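Sellamham Adult Learning, Drawing and Observation
Unit 2: Setting up and drawing a tabletop still life
Handout revised 09/11/2022

Bring to class: a pad of medium drawing paper, two soft pencils, a kneaded eraser, and a sheet of scrap paper for thumbnails. Charcoal is optional until February.

1. Choosing the objects

A still life for practice does not need to be pretty. It needs objects with different basic forms, so that each one asks for a different kind of line. A pear is a good start. It has a wide lower body, a narrower top, and a stem that shows which way it leans. A cube gives you flat planes and straight edges. A small dome-shaped figure, such as a nesting doll, sits between the two.

Toys work as well as fruit and last longer under the lamp. Rubber, foam and painted surfaces all take light differently. Put a glossy thing near a dull one and compare the highlights before you draw either.

2. The cloth and the background

Use one plain color on the table. Blue or teal fabric sets off yellow well and still lets you see a soft shadow. Avoid checks and stripes for now. Pull dark curtains across behind the table if the room has them.
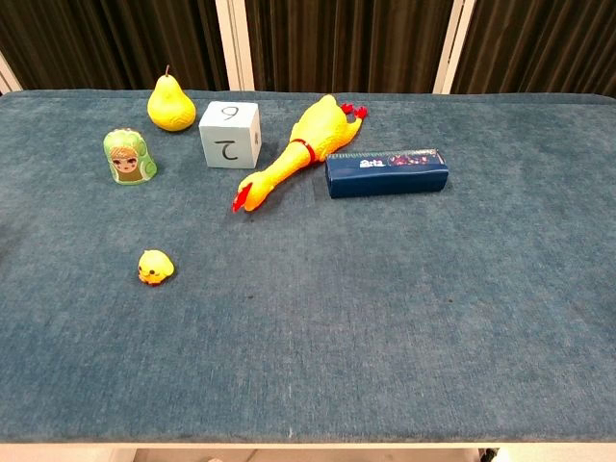 Keep most of the objects toward the back half of the table and leave open cloth in front. Beginners tend to fill that space with something. Leave it alone and draw the weave only where it helps to show the surface lying flat.

3. Order of work

Make 2 thumbnails first, each no larger than a playing card. Then start the full drawing, which gets 40 minutes. Mark the back edge of the table, then the tallest object, then measure everything else against it.

Draw the cube early. If its corners are wrong, the table will seem to tilt. The corners of each face are 90 degrees on the real object, but they will not measure 90 on your paper unless you are facing that side squarely. Hold up your pencil and check the angle of each edge.

Numerals written on a block follow the plane they are written on. A number on the top face is squashed from front to back. Copy the shape you see, even when it is upside down and hard to read.

Shadows come last. Block them in as single flat shapes and soften the outer edge afterward.

4. For next time

Read the chapter on cast shadows in the Cârstea workbook. Repeat the exercise at home with three objects and one lamp, and bring the drawing with your thumbnails attached.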